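Jilari to clear shared benches ahead of April supply swap

LOTAVTON - The shared workroom at Jilari will clear its long benches and open its store cupboards in April for a one-day supply swap, with art materials, lab plastics and odd hardware going to local classrooms and hobby groups at no charge.

The swap will run from 10 a.m. to 4 p.m. in the front hall on Correa Street. Members of the workroom have first pick until noon. After that the doors open to anyone from Lotavton who brings a bag or a box to carry things home in.

Segundo Muñoz, the workroom manager, said the benches had been filling up since the fall, when two smaller rooms upstairs were given over to classes and their contents came down to the ground floor.

"We took in 64 crates from upstairs and we had shelf space for 17," Muñoz said. "The rest got unpacked onto whatever flat surface there was. People have been working next to it ever since."

Under the plan, each member has until the end of the week before the swap to put a name on anything they want to keep. Blue tape means the item stays. Anything without tape goes on the swap tables.

Muñoz said he expected arguments about the colored pencils, the markers and the good brushes, which move from bench to bench and tend not to go home with the person who bought them. Brushes with a wooden handle should be taped near the top of the handle, he said, well away from the metal.

The lab plastics are a separate matter. Jilari has kept pipette tips and racks on hand for its evening biology course for three years, and the course has now changed to a different size of tip. Somtochukwu Ojo, who teaches the course, said the older stock would suit high school classes and home aquarium keepers, and that even a rack with no tips left in it was worth taking.

"I know a bead maker who has used one for years," Ojo said. "The boxes close properly and they stack. I'd rather see them go out of the building than back under the stairs."

Ojo will be at the lab table all day to answer questions about what fits what. Opened boxes of tips will be marked as opened and should not be used for anything that needs to be sterile. Sealed bags, of which there are 200, will be limited to five per person in the first hour.
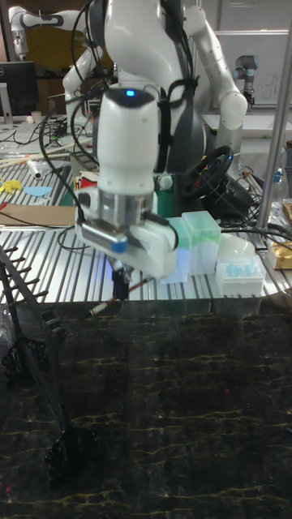
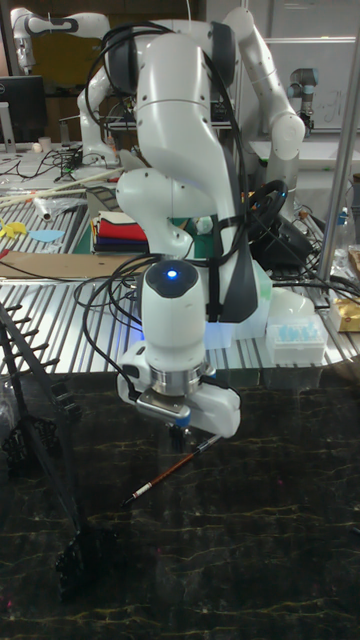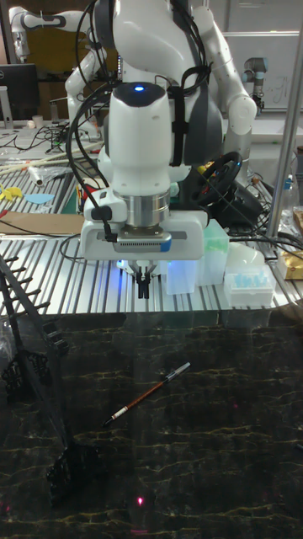 The aluminum bench at Jilari.

The slotted bench itself is staying. Several people had asked whether the furniture was part of the swap, and Muñoz said the answer was no for all of the tables, the stands and the monitor mounts. Five folding chairs with torn seats are the exception and can be had by the first person who asks.

Paper and card will have their own corner. Rosaura Apaza, who leads the Saturday paper craft group for children, has been going through the flat stock and pulling out sheets large enough to be cut again. She said small cutouts in good colors would be bagged by color and given away by the handful, and that flat cardboard would be tied in bundles.

Apaza has also asked members to stop throwing out wooden sticks. Her group goes through a great many of them for frames, kites and puppet handles, and the longer ones are hard to find in town. A bucket for sticks will be placed by the hall door a week ahead of the swap, and anyone can add to it.

"Any length, as long as it's clean and doesn't have a nail in it," she said.

Cables are likely to be the slowest table. Muñoz said there would be a tester at one end of it and a scrap bin at the other, and that a cable with no working plug would go straight in the bin. Visitors are welcome to test their own cables from home while they are there. Steering wheel controllers and other game hardware will be accepted at the same table but must come with every lead they need, after last year's swap ended with four devices and no way to plug in any of them.

The storage firm Hostex is lending 600 plastic totes for the event and will collect them two days later. Rosaura Echeverri, the firm's branch supervisor, said the totes were the shallow kind and would be easier to look through than the crates used last year. She asked that nobody write on them.

"Tape is fine. Marker is not," Echeverri said. "We had some come back from another event with the word SCREWS on all four sides."

Last year's swap was held in the back room and drew a longer line than the room could handle. Visitors waited on the stairs and the hall had to be closed for part of the afternoon. This time people will come in by the Correa Street door and leave through the yard, where there will be a table for repacking. Strollers and carts can use the yard gate in both directions.

Parking on the street is limited to one hour. The lot behind the bakery will be open to visitors after 2 p.m., and the bakery has asked that the two spaces nearest its back door be left clear for deliveries.

Nilton Montoya, who teaches fifth grade in Lotavton, said he had already sent his list to the workroom. He is looking for markers, empty bottles with lids, and enough matching trays for six tables of students.

"Last year I came away with a box of rulers and a lamp," Montoya said. "The rulers were great. The lamp I ended up bringing back."

Teachers can reserve up to two totes ahead of time by sending a list to the front desk. Lists will be filled in the order they arrive, and a reserved tote that has not been picked up by 1 p.m. will be emptied back onto the tables. The desk will not hold single items by phone.

The workroom will not accept paint cans, batteries of any kind, glassware with chips in it, or chemicals, including the ones in unlabeled bottles. Clear plastic bottles are fine if they have been rinsed and dried. Anyone who is unsure can ask at the door before unloading.

Donations from outside can be dropped off in the hall between 5 p.m. and 8 p.m. on the two evenings before the swap. Muñoz asked donors to sort what they bring into three rough groups - art, lab and everything else - and to keep liquids separate. Mixed boxes will be taken if there is time to go through them.

Leftover material will be handled the next morning. Clean cardboard and paper go to recycling, usable plastics go back to Hostex for a school program it runs in the summer, and anything else will be offered once more on the yard table before being thrown out. Last year that second table cleared most of what was left by lunchtime.

After the swap, the workroom plans to try a new rule for the shared benches. Work in progress may stay out for seven days if it has a name and a date on it. After that it will be moved to a shelf by the office, where it can be picked up at any time the building is open. A flat mat or sheet laid on a bench counts as work in progress and needs a label like anything else.

Some members have said seven days is too short for painted pieces, which may need several sessions. Ojo said the biology course had the same concern about longer projects. Muñoz said he was open to a longer limit for work that was being added to each week, and that members could write to him about it before the end of April.

The regular evening courses will not meet on the day of the swap or the night before it. The paper craft group will meet as usual the following week, in the room by the yard.

Help is still needed with carrying and with the cable table, mainly from 8 a.m. until the doors open. Those who can come should leave their name at the front desk. Gloves will be available, and coffee will be on from 7:30 a.m.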